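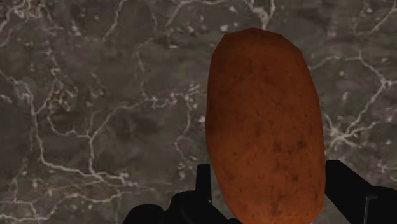

One potato, speckled, standing to attention.

The allotment, year two
April 1, 2019

I have been on the waiting list for a better plot since last August and am currently number 71, up from 266, so either people are giving up in large numbers or the list is being kept by someone with a sense of humour. In the meantime I carry on with the plot I've got, the one by the gate with the slope, where everything I water at the top ends up feeding Hauwa Ugwu's rhubarb at the bottom. Her rhubarb is magnificent. She gave me a jar of the jam in the autumn and I felt I was owed a second.

Last year I grew five kinds of vegetable and ate two of them. The carrots forked, the leeks went to seed while I was at my sister's, and the less said about the sprouts the better, though I will say that I planted them in a place where a pigeon could reach them without standing up. The beans were good. The potatoes were better than good, and I bored everyone at work with them until Natnael asked whether I had anything else going on in my life. I told him I was also thinking of building a shed.

So this year it's mostly potatoes. I know the sensible advice is to grow what's dear in the shops and buy what's cheap, and a potato is about as cheap as food gets. I've done the sums. If you leave out my time, the fork I broke, the second fork, and the compost I had delivered to the wrong gate, I very nearly broke even.

The seed potatoes have been on the spare room windowsill in egg boxes for weeks now, growing their stubby little shoots. We had people to stay and Smaranda, who got the spare room, asked politely if they were meant to be there. I said yes. She slept with the curtains shut and I had to go in after breakfast and apologise to them.

They go in over the next fortnight if the soil ever dries out. Berhanu two plots along planted his in the middle of March and covered them with old bedsheets every night it looked like frost, so for a while it seemed that someone was sleeping rough in rows. He says he'll be eating new potatoes before I've earthed mine up. He probably will. He also has a greenhouse, a water butt that doesn't leak and a wife who likes digging, and I'd call that cheating.

My own plans are modest. Three long rows across the slope this time, so the rain has to work harder to get to the rhubarb. Onions at the end, if there's room. No sprouts. The shed is still at the drawing stage -- I have a very nice drawing -- and the timber yard wants more for the floor than I paid for my first car.

If anyone reading has a spare garden fork, I'm interested. I don't mind which handle.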